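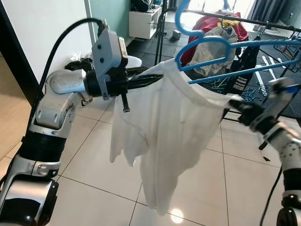
Storko puts its garment robot back to work after gripper service

Cleston, August 2024

The small automation company Storko has finished the first full service of the two-armed robot that it uses for hanging clothes. The machine had been stopped for nine days. It returned to its daily tasks after 2,751 completed hanging cycles, a number the company had chosen in spring as the moment to open both arms and look at the worn parts.

The service was led by Stefaniia Zakharchenko, who is responsible for the mechanical side of the project. She told us that the fingers of the left gripper needed the most attention. The left arm usually holds the cloth while the right one works with the hanger, and cotton is harder on the fingers than people expect. Small fibers collect at the base of the fingers and after some weeks they do not close evenly.

"You do not see it by eye," she said. "You see it when the shirt starts to slide on one side. Then the hanger goes into the neck at a wrong angle, and the operator thinks that the program is bad."

Both pairs of fingers were taken off, cleaned and measured. The left pair was replaced. The right pair was put back with new screws. Storko buys the fingers from Flulex, a supplier of rubber and plastic parts, and keeps two spare pairs on the shelf.

The cables took more time than the fingers. On this robot they run outside the arm and must have enough length for the wrist to turn completely. If they are too long, they catch on hangers, and this had happened 126 times according to the log book. In most cases the robot stopped by itself and a person freed the cable by hand. Zakharchenko has now shortened the free part on the left arm and moved one fixing point closer to the elbow. The right arm was left as it was, because it stays lower during the work.

After the mechanical part came the setting of the grip force. Qiuyue Hao, who writes the control software, repeated the whole procedure from the beginning and did not use the old values. New fingers are stiffer, she explained, and with the old force they leave marks on thin fabric. She used plastic hangers and ordinary T-shirts for the test – the same kind of shirt that the robot meets most often. Heavier clothes, such as sweatshirts, were tried only on the last two days.

The test series had 296 attempts. An attempt was counted as good when the shirt was on the hanger with both shoulders and stayed there after the gripper opened. The company did not give us the share of good attempts, but Hao said it is better than before the service and that the remaining mistakes come mainly from the neck opening being folded inside.

Storko has also changed its maintenance plan. The fingers will be cleaned at the end of each working day, with a dry brush only. Alcohol was used until June and it made the surface slippery. The screws on the gripper housing will be checked once a week, and the next opening of the arms is planned after another 1,051 cycles, much earlier than the first one. The shorter interval should show whether the new cable position causes wear at the elbow.

A second robot of the same type is being prepared for Mfinanga, a laundry business that wants to try it in its sorting room. It will get the new cable position from the start – the fingers are already mounted. Delivery is expected in September, and Hao will spend the first week there to set the grip force on the customer's own clothes.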